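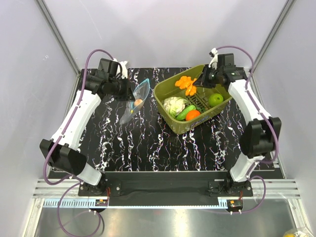 Cauliflower, cucumber and something orange, in a green basket.

I got to Beryl Oakley's kitchen at eight in the morning, which she considers late. She'd already been up making soup, and before I had my coat off there was a bowl of it in front of me. Soup for breakfast! I ate all of it.

Beryl has run the Pickering vegetable share for longer than I've lived in this town, and I wanted to ask her how people can eat from one all winter without getting sick of it. I joined in November and by my second pickup I had three cabbages and a bad attitude.

"Well, you have to cook the cabbage," she said. "People put it in the bottom drawer and then they're mad at it."

Her own rule is to look at everything the minute it comes in the door and eat the leafy stuff first. Cucumbers go next. Cauliflower gets a few days, and she'll roast a whole one in a hot oven with oil and salt and pick at it standing up. "I don't even get a plate out. Jin-sol thinks that's terrible."

Jin-sol Son is her partner in the share, and she turned up halfway through my visit with muddy boots and a lot of opinions. She keeps the member list (477 households this season, up from a couple hundred when she started) and she reads every single complaint. I asked what the most common one was and they both said "turnips" at the same time.

"I had a man write me 800 words about turnips," Jin-sol said. "It was a good letter. I wrote him back and told him to mash them with a pear, and he never answered, so I don't know."

They don't agree on much about storage. Beryl wraps things in dish towels. Jin-sol is a zip bag person all the way, washes them and hangs them over the faucet to dry, and she says towels are how you end up with a limp carrot. I said I'd been leaving everything in the paper sack it came in and they looked at me with real pity.

We got onto fruit after that. The share buys in a little citrus from a wholesaler called Valard, because by the middle of winter people want something bright — "they get grumpy without it," Beryl said — and there's always a fight over how much. Jin-sol would do 2 pieces per household and call it done. Beryl wants a whole bag each. When I asked who usually wins, Beryl got up and stirred the soup.

I did get the soup recipe, sort of. It's an onion, whatever's oldest in the drawer, a handful of rice, water, and a parmesan rind if you have one. She doesn't measure. "Cook it till you're hungry," was all I could get out of her — and I asked twice.

Before I left I told them about my cabbages. Jin-sol said slice one thin, fry it hard in butter until the edges go brown, and put an egg on top. I made it that night and then again the next night. Two cabbages to go.

Like what you're reading? Sign up for our newsletter and get new stories in your inbox. You can unsubscribe at any time.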